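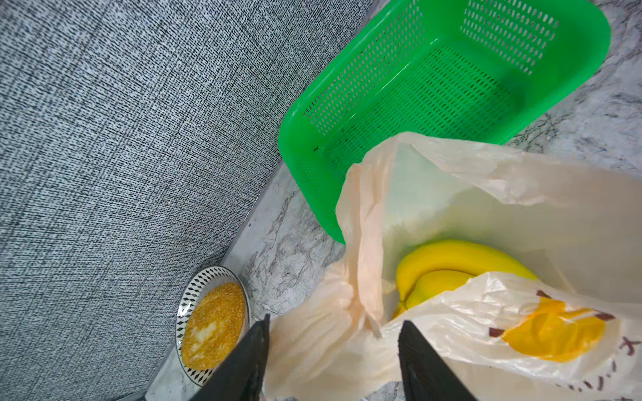

Green perforated basket on a marble-pattern countertop, with bananas in a bag.

Luncombe Perforated Basket, Rectangular, Green
Supplied by Sinholm Kitchen Storage

General
The Luncombe is a one-piece plastic basket for produce and other dry goods kept on a counter, on a shelf or in a pantry cabinet. The side walls are slotted so air can pass through the contents. The corners are rounded and the rim is rolled outward on all four sides, giving a continuous grip. It has no separate handles and no lid.

Specifications
Item no.: LU-88
Body: polypropylene, single molding
Color: bright green
Side walls: small oblong slots in a grid
Rim: wide, rolled
Base: flat
Maximum temperature: 60 °C
Pack: one basket, no assembly
Carton quantity: 30

Use
Suited to bananas, citrus, onions, potatoes and packaged bread. Take fruit out of its shopping bag before loading — film left around the fruit covers the slots and holds moisture. Place bananas on top of harder items. Loose flour, seed and grain should stay in a closed container.

The basket is not a tray for hot food. Let cornmeal cakes, flatbreads and similar items cool on a plate, and wrap them before they go in. Do not use the basket in an oven or microwave, or as a steamer insert.

Placement
Use on any level surface. Leave a finger's width between the basket and the wall or backsplash. Baskets of the same size nest when empty. They do not stack when loaded; for stacking, order the Kulkarni frame, which holds two Luncombe baskets one over the other and ships flat with four screws.

Cleaning
Hand wash with dish soap and a soft brush. Work the brush through the slots from the inside, then rinse with the basket upside down. Top rack only in a dishwasher, drying cycle off. Crumbs and bits of onion skin collect along the lower inside edge and can be tapped out between washes. Avoid chlorine bleach, which dulls the green.

Related items
Kulkarni two-level frame, coated steel
Zimon liner, washable cotton, fits LU-88
Zimon label clip, snaps over the rolled rim

Ordering
Single baskets ship from stock. Orders over 600 pieces are molded to order and leave the plant in one shipment. Color may vary slightly between production runs — order the full quantity at one time if a match matters.

Page revised Mar 4, 2018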